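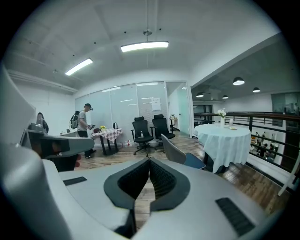
Upstairs, black jaws open, kettle on the checkered cloth. Two tables, two kinds of trouble.

Tips for buying a hand-held gripper setup (and not blowing the budget)

Quick page, typed up between other things. Written for small shops and offices who want to record hand work with grippers and maybe put an arm on the bench later. We've bought twice now. First time badly.

Before you spend anything

Write down the jobs. Real ones. "Move cups" is no good. "Pick up a glass from the round table, put it on the tray, don't drag the cloth" is a job. Five or six of those and you know what jaw you need.

Measure the widest thing you want to grab. Then measure the jaw opening at the pads, not at the housing. Sellers quote the bigger number.

Walk the room at the time of day you'll be working. Glass partitions and bright ceiling panels both do things to a camera. Ten minutes of test footage on a phone will tell you plenty.

Long tablecloths: pin them or clip them. Cloth catches on jaw tips, and then your vase goes with it. Clips are cheap, vases less so.

Open railing nearby? Wrist strap on every handheld unit. Every one. Put the straps in the first order, they always get forgotten and then it's a second shipping charge.

What we paid

Handheld gripper, Dollix, the plain one: $586. Does the job. Trigger is stiff for the first week or so, loosens up.

Spare pads, mounting plate, strap, long cable, carry case: $254 all in. This is the part people leave off the budget. Don't leave it off.

Memory cards and a reader: $80. Buy the decent cards. We had one cheap one go bad on a Saturday and lost the whole morning.

Small parts, velcro, zip ties, black tape, cloth clips: $48. Went through all of it.

Add it up yourself with your own numbers, then put a bit on top for shipping. Gulenen ships slow but packs well. Tavares is quicker, boxes arrive a little beat up, contents fine so far.

Rent or buy

Rent if it's under a month of work. Ask what counts as wear. Pads are wear, housings usually arent, but one contract we saw had the trigger spring down as damage. Get it in the email.

Buy if you'll use it most weeks. Used is fine for stands and cases. Used is not fine for jaws unless you can hold it and squeeze. Listen for a click at the end of travel. Click means worn linkage, walk away.

Check the grilles on any used unit. Lint packs into the ribbing. Dry brush, soft bristles. No compressed air up close, it just drives the stuff further in.

Two people or one

Plan for two units if you can stretch. One gets used while the other is charging or having its pads swapped. If you can't stretch, buy a second set of pads instead and learn to change them fast. Four screws on ours. Magnetic tray for the screws!! Plank floors have gaps.

Backpack for the battery and recorder: any plain one with a stiff back. Keep the cable on the same side as the hand you work with, short loop at the elbow, taped. A cable that's too short will yank. Too long catches chair arms, and office chairs on wheels come along with it.

The props

People spend hundreds on props. Don't. Use what's in the kitchen. Kettle, plates, small bottles, a clear glass or two. Mixed sizes matter more than nice ones.

Clear things are hard. Clear glass, clear plastic bottles. If your real job has them in it, include them from day one and budget extra time. If not, skip them.

Flowers are a good hard test. Soft, light, tangly. Fresh ones drop bits everywhere so get a cheap bunch and a cheap fake bunch.

Keep kettles empty and unplugged while anybody's practicing. Obvious I know.

One bin for props, one bin for everybody's own stuff. Otherwise somebody's lunch ends up in the recordings.

Planning the space

You need less room than you think, but you need it clear between the tables. Chairs pushed in or moved out. Mark chair spots with tape if you want the same layout again tomorrow.

Different table heights are worth having. A low one and a regular one, plus a side stand if there's one going. Shoulders get tired at one height all day, so swap.

People working downstairs can hear a dropped glass. Felt pads under the tables, and a rug offcut in the drop zone. The offcut was free from a flooring place. Ask.

Post a sheet of paper by the door with the working hours. Cuts the interruptions in half, near enough.

If an arm comes later

Check the plate first. Same bolt pattern on handheld and arm means you keep your pads and jaws. Surnivum sells an adapter if the patterns don't match but it adds length, and length adds wobble. Better to match from the start.

Ask for weight of the gripper WITH camera and cable. Compare to what the arm will carry stretched all the way out. Brochure number is normally the close-in one.

Floor loading on a mezzanine: ask the building, get the answer in writing. A small bench arm is probably nothing to worry about. A steel base with one on top, different question.

Leave money for a proper guard or fence. We priced the arm, the base, the electrician, and had nothing left for that. Had to wait till December.

Same goes for training time. It's a cost. Two days of two people not doing their regular work, put a number on it.

Questions to ask the seller

How long for replacement pads, in stock or made to order?
Can I buy one finger or only the pair?
Who pays return shipping in the warranty period?
Does the software cost extra after the first year?
Can I export my own recordings without your software?

If they dodge that last one, keep shopping. Moving old recordings over cost us more hours than anything else on this page.

Care, short version

Wipe pads with a damp cloth, end of day. No solvent on black rubber pads, goes gummy.
Store with jaws open, not clamped. Springs last longer.
Label both units. Paint pen, inside the handle where it doesn't rub of.
Log pad changes on the lid of the case.
Charge overnight on a hard surface, not on the tablecloth.

Will add the list of cable lengths when I find it. It's on the back of a delivery slip somewhere.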